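The Door Comes Off

Every kitchen has one cabinet that its owner opens with an apology. Ours was under the end of the counter, where the countertop swings out in a curve and the space below it turns into whatever was left over once the straight lines were done. For years the door on it hung like a loose tooth. We lifted it with one hand and pulled with the other, and guests who hadn't been trained simply gave up and drank out of mugs.

I called Duarte Bettencourt, who has been hanging kitchen doors in Parnach for 23 years and has the knees to prove it. He opened the cabinet, listened to it, and closed it again with the tenderness of a man covering a patient.

"Who put this hinge in?" he said.

I said it had come with the house. It hadn't. I had put it in one April with a butter knife.

The concealed cabinet hinge is a humble thing, and most of us never give it a thought until it lets go. It has a cup that sits in the door, an arm that reaches to the side of the cabinet, and a few screws that argue with each other about where the door ought to be. One moves the door left or right. One moves it in or out. Turn either with confidence and the gap you were trying to close will show up on the other side, a little wider.

Bettencourt's first rule is that you never fix a door while it is attached to anything. His second is that you empty the cabinet before you start, which in our case meant finding a home for two waffle irons and a fondue set still wearing its ribbon. His third is that you sit down on the floor. People crouch, he says, and crouching people hurry.
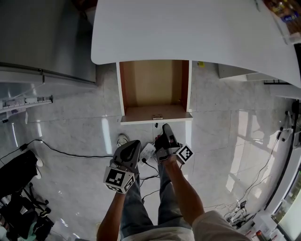
Down at hinge level: the compartment cleared and doorless, with a small metal hinge on the shelf edge.

A cabinet without its door is an oddly frank piece of furniture. The curved white top goes on looking expensive while everything underneath it confesses. I had never known that the back panel was tan, or that the left wall inside was a sort of orange-brown, a color I can't imagine anyone choosing in daylight. I'd been reaching past both of them for years to get at the colander.

Rocío Llanos runs the hardware counter at Clarnell, two streets over, and she has strong feelings about people who buy one hinge. "They come in pairs for a reason," she told me, sliding the second across to join the first. She also sold me longer screws, a small bottle of wood glue and a box of toothpicks. The toothpicks go into the stripped screw holes with the glue, get snapped off flush and are left overnight. I had assumed this was folklore. Bettencourt does it in kitchens that cost more than my car.

The rest is patience. Hang the door on the top hinge first, then the bottom, with every screw a half turn short of tight. Close it. Look at the gap from where you would normally stand, and then stop looking at it with your nose. Adjust, close, look again. Bettencourt allows himself three rounds of this and then goes outside for some air. I took eleven, and had my air at the sink.

The door now shuts with a soft click. The waffle irons have not been invited back, though the fondue set is under review.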